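Chapter 4
Handing Over the Folding Table

Any account of automation at work must begin with the job as it stood before the machine was considered. At Dunstan, a commercial laundry with 10 staff, folding was long treated as the simplest post in the building and was given to whoever had most recently joined. When the firm engaged Lidareo to study the task in March, the first finding was that no written description of it existed. 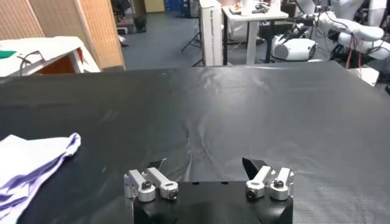 The knowledge lay with the folders themselves. Delwyn Doolan had learned to judge a cloth by its weight and to smooth it before lifting a corner. Such habits had to be put into words before they could be taught to a machine, and the work of doing so fell largely to her. Her grade and pay did not change until the union representative, Warrick Halliday, raised the matter.
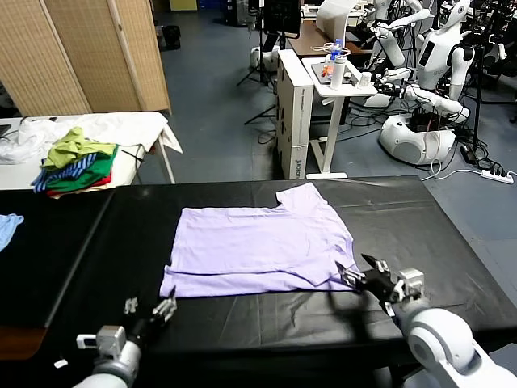
Figure 4.1 A robot gripper holding the lower corner of a T-shirt laid flat on the work table.

This chapter considers three questions arising from the Dunstan case: who describes the task, who is answerable when a garment is spoiled, and what becomes of the entry-level post. Section 4.1 sets out the division of work agreed between the laundry and its staff. Readers should first review the discussion of job grading in Chapter 2.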